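Department > Politics and Society > Second year projects > Walk-in centre consultation

The closure of the Brimer walk-in centre: how was the public consulted?

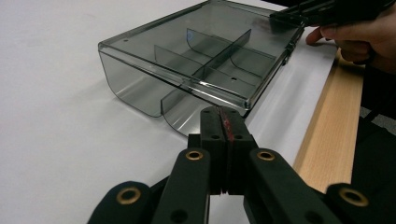

Figure 1. Plastic compartment box on a white tabletop.

1. Introduction

The walk-in centre in Brimer treated minor injuries and illnesses without an appointment. It closed in March, and patients are now told to use their own GP, a pharmacy or the urgent treatment centre at Kershaw. The decision was made after a public consultation, and it has been argued over in the town ever since. Campaigners say the outcome was fixed before the consultation opened. The health board says it followed the rules and listened to what it was told.

This project does not try to decide whether the centre should have closed. It looks at how the consultation was run and whether people who used the centre had a fair chance to influence the result.

2. Sources and method

I used the consultation document, the board's published summary of responses, the minutes of its meetings and letters printed in the local paper. I also went through the leaflets put out by both sides before the council elections. I had planned to interview members of the board but the request was turned down, so its side of the argument comes only from its own papers. This is a weakness in the report and should be kept in mind.

3. The consultation document

The full document is 40 pages long. The short version leaves out the section on transport and most of the section on cost. Both versions offered three options: close the centre, close it and extend pharmacy hours, or cut its hours and review it after a year. Keeping the centre as it was did not appear as an option. People who wanted this had to write it in the comments box, which had a limit of 200 words on the online form.

The questions were also worded in a way that made an answer hard to read. One asked whether people agreed that "care should be provided in the right place by the right staff". It is difficult to see who would say no. The summary later used the answers to this question as support for the closure.

4. Who took part

The board received 2,634 responses. The summary breaks these down by age and postcode but does not say how many came from people who had used the centre. Responses from Brinata, the estate nearest to it, were low compared with the villages to the north. The online form was the main way to reply. Paper copies were available at the library, which was closed for repairs for part of the period, and on request by post.

Four public meetings were held. Three were in the afternoon and one began at 6.30 pm. None was held in Brinata. The minutes of the evening meeting are the longest, and they record strong feeling about the bus to Kershaw, which does not run after 7 pm. The board replied that transport was a matter for the council. The council's position, given in its own minutes, was that it had not been asked.

5. How the decision was made

The board voted in one meeting to close the centre and extend pharmacy hours. The summary of responses was circulated with the agenda, but the comments themselves were not. Members were told that they could ask to read them. The minutes do not show whether anyone did.

The savings figure given at this meeting was different from the one in the consultation document. The explanation was that staff costs had been worked out again by Drota, the consultants used by the board — their report has not been published. I asked for a copy and was told it was commercially confidential.

6. Findings

I found no evidence that the board broke the formal rules. It gave notice, allowed the required time and published a summary. The problems are in the design. The option many people wanted was missing, the transport question was passed between two bodies, and the board changed its figures after the public had replied.

The campaigners' claim that the decision was already made cannot be proved from the papers I had. An early draft of the estates plan does list the building as "surplus from next year", but the same list includes two buildings still in use.

7. Further work

A follow-up study could ask former users where they now go for treatment. It would also be useful to compare attendance at Kershaw before and after March, once those numbers are released.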